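Teleop notebook, sim kitchen
March 24, 2024

Long one today, mostly because I want the demo settings written down before I forget them again. Working in the maroon room with the wood-top counter, driving the arm by hand through the remote rig, recording as I go. Nazar Semeniuk sat in for the first half and took the controls for a while, so some of the episodes are his.
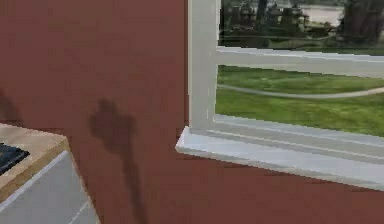
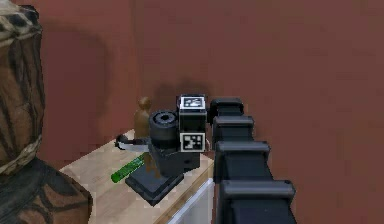
Two views from the maroon room: the window side, then the gripper over the tabletop.

The task is still the green cylinder. Pick it up, lift clear, put it down parallel to the counter edge. I know, I know, we've been on the green cylinder forever. But it's the one Warrier wants as the baseline and it's the one where I keep finding things wrong with how I demonstrate, so it stays until I can do it without thinking.

First thing: latency. I had the command smoothing up at 363 ms from whatever I was trying last week and couldn't work out why everything felt like stirring porridge. Dropped it to 40 and the arm went twitchy – every little wobble in my wrist went straight through to the gripper. Didn't have time to hunt for the sweet spot in between so I went with 40 and rested my elbow on the desk. Much better! Uliana Dovhaniuk told me to do that back in July and I ignored her, so, noted.

Second thing, the approach. When the cylinder is lying on a diagonal I have to rotate the wrist to match before I come down, and I've been doing the rotation late, right over the object. Fine for me, I can see what I'm doing. For the policy it's a mess, since the interesting part of the motion is all squashed into the last moment and half the time the fingers are in the way of the view. New rule for myself: rotate high, pause a beat, then come straight down. Nazar does it this way without being told, which is annoying. His episodes look calmer on playback than mine do.

The pawn. I like having the little wooden pawn in there as a distractor but it's placed so that the gripper body hides part of it from the side view during the approach, and I clipped it a couple of times pulling out. I kept one of those episodes and tossed the other. The one I kept has a decent recovery in it (back off, go up, come around again) and I'd like to see whether Kornota does anything useful with recoveries or just learns to bump pawns. If anyone is reading this to decide on the filter, it's tagged "bump" in the episode notes, please don't throw it out by accident.

Shadows. The arm throws a long soft shadow down the wall and it shows up even in a view where the arm isn't visible. I spent way too long staring at that. Does it matter? It's a cue a real kitchen would also give, sort of, but the light in our room never moves, so the shadow always tells the same story about where the arm is. My worry is that the window-side view has very little else going on in it, just wall and lawn, and the model leans on the shadow. Easy test: train with that view, train without it, compare. Uliana has a script that moves the light between episodes and she's going to dig it out for me. Would rather do that than turn the shadows off.

Also the window. The lawn and trees are pretty blurry at the resolution we save. I don't care for the task, but the files aren't small, and if that view gets dropped after the comparison we get some disk back.

Numbers for the session: 7 episodes thrown out, all mine, all for the late wrist thing. We're at about 800 kept for this task now, counting the old ones from before the controller change. I'd like to mark the old ones separately, the grip closes faster in those and you can feel it on replay. Tunine already has a field for controller version, it just never got filled in. That's on me.

One more, small. I've been ending episodes as soon as the fingers open. Nazar lets go, backs up, and holds still for a second before he hits stop. On my recordings you can't tell whether the cylinder settled or was about to roll. Copying him from now on.

To do:
– fill in controller version on the old episodes
– try smoothing somewhere between 40 and 363, write down the value this time
– get the light script from Uliana
– train with and without the window-side view
– move the pawn a little farther back and do a fresh batch
– ask Wovbridge if the foot pedal can be set to stop recording, my left hand is busy enough

Nazar has the rig in the morning. Smoothing is left at 40, elbow on desk.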